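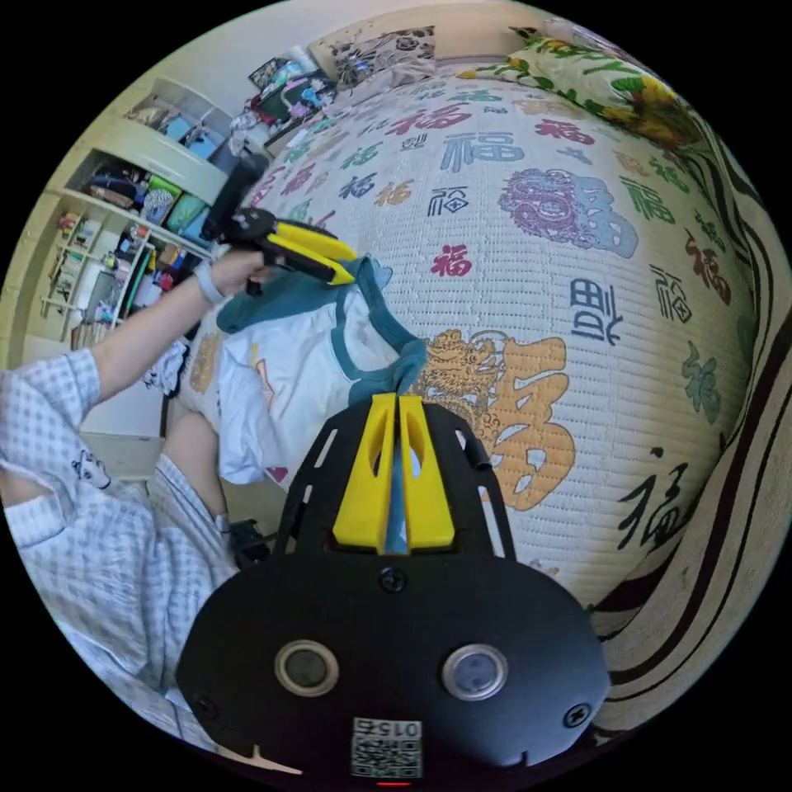 Culemetti Club Takes Its Grippers to the Laundry Pile

If you'd told me in November that our robotics club would be spending its afternoons on T-shirts, I would have laughed. But I've been going along to the Culemetti student club here in Inton all spring, and folding is the thing now!

The students work with hand-held grippers, one for each hand, with yellow fingers at the business end. They do the chore themselves, over and over, and the recordings go toward teaching a robot arm to do the same. As of April 16, 2024, the club has 381 recordings saved, and 46 of those are shirts (the rest are mostly socks and towels, which everybody likes better).

I had a go myself and it's harder than it looks – a sleeve slides right out if you pinch too close to the seam. A bedspread is my favorite surface so far, a bit softer than the tables at Haslinger Hall and much kinder on the knees.

Next up is the Jalura student contest, where each team gets a basket of mixed clothes and 200 points to play for. The club wants more than 500 clips before then, so there are plenty of shirts still to go. New members can sign up at the Haslinger Hall front desk, and you don't need to know any coding to start.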